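Pavberg withdraws two-arm dosing claim after grip faults

Thursday, April 4, 2019

Pavberg is withdrawing the statement that its two-arm bench robot can handle liquids without a person standing by. The claim came with the launch of the Sudunow controller, and we no longer think our testing supported it.

The fault is simple to describe and has been harder to pin down. In two sessions at our Jiletura workshop, the right gripper reported a firm hold on a tool while the tool was slipping. The arm carried on with its programme. Liquid was spilt both times and no one was hurt, though the controller logged both runs as complete. That second part worries us more than the spills.

A software update went out within days and was described, in our own newsletter, as a full fix. It was not. The slip came back after nearly ten hours of running -- with the update installed.

Work on the fault continues at the bench, with coloured liquid in clear measuring cups and the right arm holding a slender orange-tipped tool over one of them.

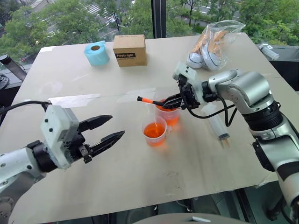 What customers should do now

Keep a person within reach of the stop button whenever the arms are handling liquids. Do not use the robot with anything hot or corrosive. Treat a "complete" message as unproven until someone has looked at the bench.

"I have read the logs and I don't trust them yet," said Vasilică Dumitrescu, who is leading the review. "We were told the grip sensor was sound. I would like to see that shown by somebody who did not write the software."

Outside checks will be done by Ghiță, a test firm with no part in the design. Its findings are due in May and will be published whole, including any that do not suit us. Pavberg will not give a date for a repair before then.

Customers who want to return a unit may do so at our cost -- updated or not.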